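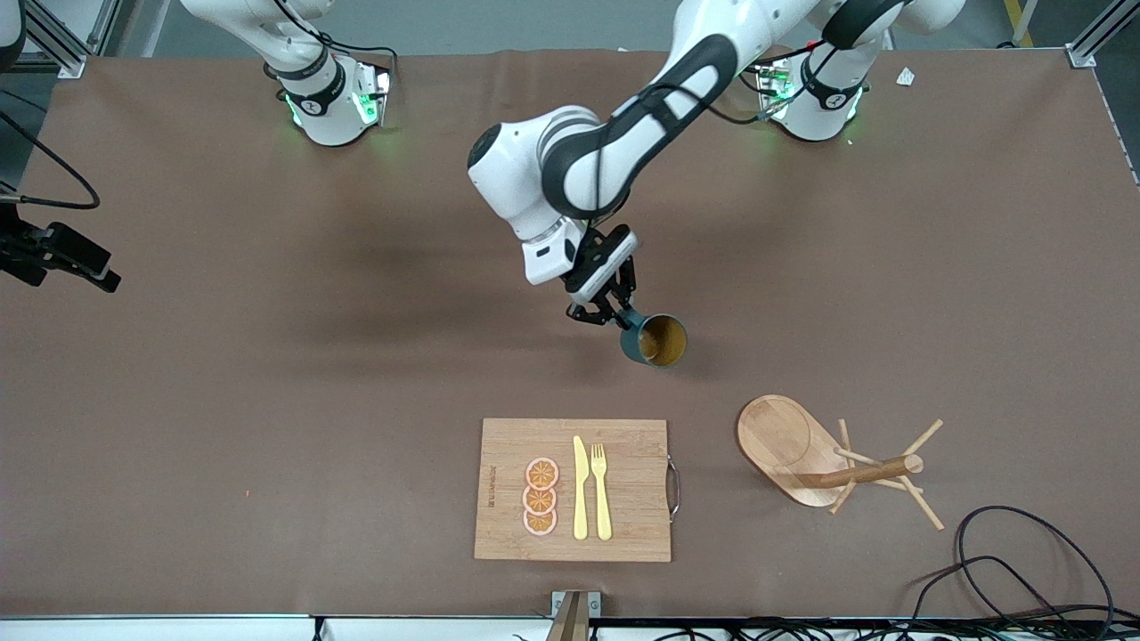 Attachment 1: mug, dark teal outside, brown-orange inside.

Ticket 853
Subject: Glaze colour wrong on product pages after import
Shop: Plavel (tableware and kitchen)
Software: Premov catalogue importer, version 4
Priority: normal
Status: closed
Opened: June 29, 2023

Problem as reported

After the last import, most of the two-colour mugs and bowls in the shop show the wrong colour name. The mug in the attachment should be listed as "Dark teal / rust". On the product page it says "Dark teal / dark teal". The colour filter in the side menu is wrong as well, so a customer who ticks "rust" gets an empty page.

The photos on the product pages are fine. Prices and stock are fine. Single-colour items are fine too. It only affects items with one glaze outside and another inside.

We imported the full Saengthong range, 3000 lines in one file. The supplier's file has two columns for colour, glaze_out and glaze_in. We have used the same file layout since the spring range and never had this before.

What we have tried already:
Clearing the shop cache. No change.
Running the import again with the same file. No change.
Editing one mug by hand. The page was right until the overnight sync, then it went back to the wrong name.

Support, first reply

Thanks for the clear report. The hand edit going back overnight is expected, as the sync treats the imported file as the master copy. Please don't edit any more items by hand for now, or we will have two problems to sort out.

Can you send the following:
The import log from the last run (Settings, Imports, History, then Download log).
The mapping file in use. It is called mapping.csv unless you renamed it.
The first few lines of the supplier file, including the header row.

Please also turn off the overnight sync until we have an answer. Settings, Imports, Schedule, set to Manual.

Customer

Sync is off. Files attached. The log has no errors in it, but the same warning is repeated over and over:

WARN field "glaze_in" not found, using fallback "glaze_out"

The header row of the supplier file is:

sku;name;glaze_out;glaze_in ;height_mm;volume_ml;dishwasher;price_net

Support

The warning is the cause. Look at the header row again, there is a space after glaze_in and before the semicolon. The importer reads the column name as "glaze_in" plus a space, and the mapping asks for "glaze_in" without one. It doesn't find a match, so it uses the fallback set in the mapping, and that fallback is the outside glaze.

Two ways to deal with it:

1. Open the supplier file in a text editor, remove the space, save it and import again. Don't use a spreadsheet program for this. It may change the long item codes into numbers and drop the zeros at the front.

2. In the mapping settings, tick "Trim column names". It is off by default in version 4. In the older version it was always on, and that would explain why the spring file went through. Did you update between the two imports?

We suggest the second, as the supplier may well send the same header next time.

Customer

Yes, we updated at the start of June. I didn't connect the two.

I ticked "Trim column names" and ran the import again. The warning is gone from the log. The mugs are right now, both the product page and the name in the basket. The bowls are still wrong. Tried on two different computers, same result.

Also, the colour filter still has no "rust" in it - it shows the old list.

Support

Two separate things here.

Filter: the list of filter values is built once and stored. It isn't rebuilt by an import. Go to Catalogue, Filters, Colour and press Rebuild. It can take a while on a large catalogue and the shop stays open while it runs.

Bowls: we checked your mapping file. There is a second block further down, headed "bowls", starting at line 18. It has its own colour rule, and that rule reads glaze_out for both values. It looks like a copy of an older block from when the bowls came in one colour only. A block for a product group overrides the general one, so the fix you made doesn't reach them.

Change the line

colour_inner = glaze_out

to

colour_inner = glaze_in

or delete the whole bowls block if you don't need it for anything else. Keep a copy of the file first.

Customer

The bowls block also sets the shipping class, so I kept it and changed the one line. Imported again and rebuilt the filter.

Checked afterwards:
Mugs, product page: correct
Mugs, basket and order email: correct
Bowls, product page: correct
Filter "rust": shows mugs and bowls
Filter "dark teal": shows the same items as before
Shipping class on bowls: unchanged

One leftover. The Trestska warehouse prints its own picking labels from our export, and those still had the old colour names this morning.

Support

The export is written from a saved snapshot. Open Exports, choose the Trestska export and press Refresh snapshot, then send it again. Labels that were printed before that will need to be reprinted, but the item codes on them are right, so anything already picked should be the correct item.

You can turn the overnight sync back on after that.

Customer

Snapshot refreshed, new labels are correct. Sync back on, and the names were still right the next morning. I have also asked Saengthong to take the space out of the header. Please close.

Support

Closed. We have passed on a note to have the change to "Trim column names" listed in the update notes for version 4.

Resolution: column name with trailing space, trimming off by default after update; outdated group rule in mapping file.
Category: Import / Mapping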